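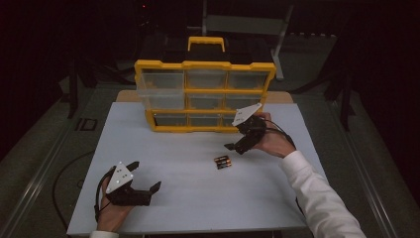
Battery sorting with the hand-held grippers, drawer organizer at the back of the table.

I finally have numbers for the battery task, so I can write up the thing I have been promising since the Stovstead post. The question was simple. If you train a policy on demonstrations from hand-held grippers, how much does it help to clean up the recorded hand paths before training?

The task is to pick up batteries from the table and put them in a drawer of the organizer. I like it because it has an easy half and a hard half. Picking is mostly a matter of getting the fingers to the right height. The drawer needs one hand to hold something still while the other does the work, and that is where most policies fall apart.

I collected 300 demonstrations for training and trained 2 versions of the same policy. Same network, same camera input, same number of steps. The first version got the raw tracked paths. The second got paths that went through the Boersma filter, a small script of mine that smooths out tracking jitter and trims the pauses at the start and end of each episode. Then I ran both on the arms, same starting layouts for each, 914 trials in all.

The filtered version was better at picking. It came down on the battery in one motion, where the raw version tended to hover and correct itself. On the drawer I could not separate the two. They failed on the same layouts and in the same way, pushing the drawer front at an angle so it jammed.

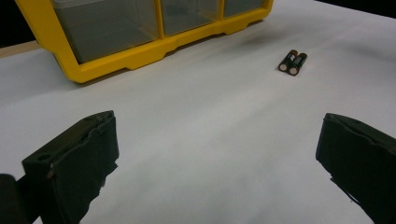

Stestoretti wrote to me after the first draft that the filter may be throwing out the part that matters. When a person feels a drawer catch, they wiggle it a little, and in the tracking data a wiggle looks a lot like jitter. Smooth it away and the policy never sees how to recover.

I went back to the recordings and I think this is at least half right. I looked at 4 episodes where I remembered the drawer sticking. In every one, the small back-and-forth at the drawer front was gone after filtering. But the raw version had those motions in its training data and still jammed, so keeping them is clearly not enough by itself. My guess is that there are too few of them. Most of my demonstrations went smoothly, and a smooth demonstration teaches nothing about a stuck drawer.

So the plan for May is to filter only the approach and leave everything after first contact alone. I also want to record a batch where the drawer starts out slightly crooked — on purpose this time. If that moves the drawer numbers, I will rerun the whole comparison on the Brisenport setup, where the table is lower and the light is different.

The filter script needs its settings pulled out into a separate file before I can share it. I'll link it from this post once that's done.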